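Small nightstand beside the desk: drawer keeps creeping open, and what should I keep in it?

Posted 16 Mar 2020 in Bedrooms & Small Furniture
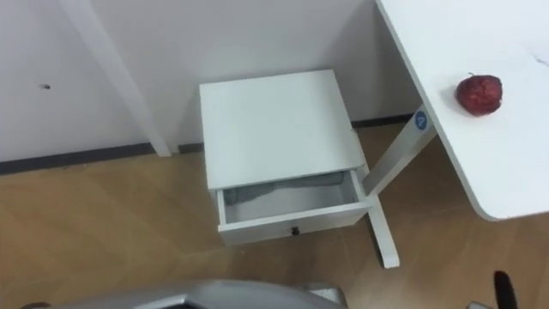

I moved into a smaller place in Coddale last June and the bedroom is also my office, so everything has to earn its spot. The nightstand is a little white one with a single drawer and a dark round knob, and it sits against the wall beside my desk. I like it a lot, it wipes clean in a second and it doesn't take up any floor to speak of. But I have two problems with it, one mechanical and one that's more about me.

The mechanical one first. The drawer won't stay shut. I push it in at night and by morning it has crept out again, sometimes a finger's width and sometimes more, and I've caught my shin on it more times than I care to admit. I wondered if the floor might be to blame (it's a light laminate, wood look, and the building is old enough that I wouldn't bet on anything being level) but I don't own a level and a marble rolled on the floor went in two different directions, so that wasn't much help.

The other problem is the inside. I keep a gray cloth in there for wiping down the desk and the top of the nightstand, and it always ends up in a crumpled heap at the back. Anything else I put in, like earplugs or hand cream or a phone charger, disappears under the cloth and I end up buying another one. I took everything else out last weekend so I could start over. Should I get one of those divider trays? Line it with something? I'd rather not spend a lot on a piece of furniture this small, and I'm renting, so nothing that involves drilling into walls, please. There's already one small dark mark on that wall low down and I would like to leave it at one!

Thanks in advance, you were all so kind about my squeaky bed slats.

– foltgate_renter

mapleandmop

Oh, I have been living with a drawer like yours for years and I feel for your shins!

Take the marble test again, only this time do it on top of the nightstand with nothing else on it. The floor can slope one way and the cabinet can lean another, especially if it was put together in a hurry, and the drawer only cares about the cabinet. If the marble heads for the front, you have your answer. Slip something thin under the two front corners, folded cardboard will do while you're testing, and keep adding until the marble stays put or wanders very gently toward the wall. Once you know the thickness you can swap the cardboard for stick-on felt pads. Mine took two pads on one side and one on the other, and it has behaved ever since – well, apart from the week I moved it to vacuum and lost a pad.

Check that it isn't resting on the baseboard at the back, too. If the cabinet has been pushed back hard enough to ride up on something, even a cable, that tips the whole thing forward. Pull it out a little, look behind it, run a hand along the floor, and slide it back.

If it's level and the drawer still creeps, empty it, take it all the way out and have a look at the runners. On inexpensive nightstands the drawer may just slide on two strips, and if they're very slick a small piece of felt on the side of the drawer, right near the back, gives enough drag to hold it. Start with a piece about the size of your thumbnail. I used too much the first time and had to pull with both hands, and the lamp came down with it.

As for the cloth, fold it in thirds, then in half, and stand it on edge against the side of the drawer like a file in a folder. It'll take up a strip along one side and you'll have all the rest of the floor of the drawer to work with. I keep my dust cloths that way all over the house now. My sister laughed at me for it and then went home and did hers.

inkandlinen839

Level it. It's the feet or the floor nearly every time.

I'd skip the divider trays, they waste space in a drawer that small. Cut down a cereal box or use the lids from a couple of shoeboxes. Cost me nothing.

porchlight13

Both good answers above, and I'd only add a few things from my own corner, having shared a bedroom with a desk for 3 years now.

I'd move the cleaning cloth out altogether. It's a desk cloth, so let it live at the desk, over a stick-on hook underneath where it can air. I know it's handy in the nightstand, but if you ever put it away a bit damp you'll get a smell, and everything else in there will pick it up. Hand cream doesn't mind, but earplugs certainly do.

Then decide what the drawer is for, and be a little strict with yourself. Mine is for things I reach for lying down with the light off, and that's all. Earplugs go in the front left, lip balm in the front right, and a pen and a small notepad go behind them. The charger stays out, clipped to the back edge of the top so the cord doesn't get pinched when the drawer closes. If I have to sit up and switch on the lamp to use something, it belongs in the desk.

For a liner, a piece of the rubbery shelf kind is well worth it. I bought a roll from the Amadi hardware store, way more than I needed, and used the leftovers under my cutting board. Cut it slightly smaller than the drawer floor so it doesn't ride up at the edges. It stops small things from sliding to the back whenever you close the drawer, and that's half of what you're fighting.

Please do keep the top clear if you can manage it. I used to have a stack of books, a mug and a plant on mine and I never once dusted it properly. These days I allow a glass of water at bedtime and it goes back to the kitchen in the morning. Snacks live on the desk side, and I'm a much better sleeper without crumbs.

Let us know what the marble does!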